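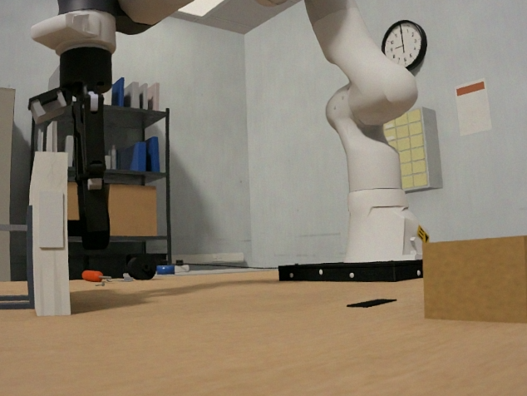

Sim bench, April build. Gripper down beside the white block, fingertip low.

Second evening on the virtual version of the Irton bench. Alina's argument for doing this in simulation first was that a simulated arm can't take a lump out of the workshop table. Fair. It can still waste an evening.

Started with the gripper parked next to the block, fingertip just above the tabletop. Ran the Makori pick routine 18 times from there. It closed on the block four times and on nothing at all the rest, with great confidence. Gripper width was being read in the wrong units by my own script. I had left myself a comment saying "check units", and had not.

Fixed that, then left a batch of 188 going while I made supper. 103 good picks. The failures are nearly all the same one: finger comes down a shade too close and shoves the block along before the other side arrives. Moved the approach out 5 mm. No batch on that yet.

Clutter stays in. Alina modelled shelves, binders, cardboard boxes and a wall clock, and I complained that the clock wasn't going to help anyone pick up a block. She says the real room has clutter so the fake one gets clutter. The clock says nine or so and has done since she put it in, so it is at least better behaved than the one in my kitchen.

Physics step is at 2000 Hz. Tried halving it and the block began to creep across the table on its own. Put it back.

Stusotard config saved as bench_b. Do not load bench_a, the base height is wrong and the elbow goes through the wall.

To do:
Batch with the new approach offset
Friction on the finger pads, currently a number I made up
Ask Stasteck for the proper coupling drawing (second time of asking)
Get Alina to look at the cable, which has no collision on it and lets everything through

I. Fiore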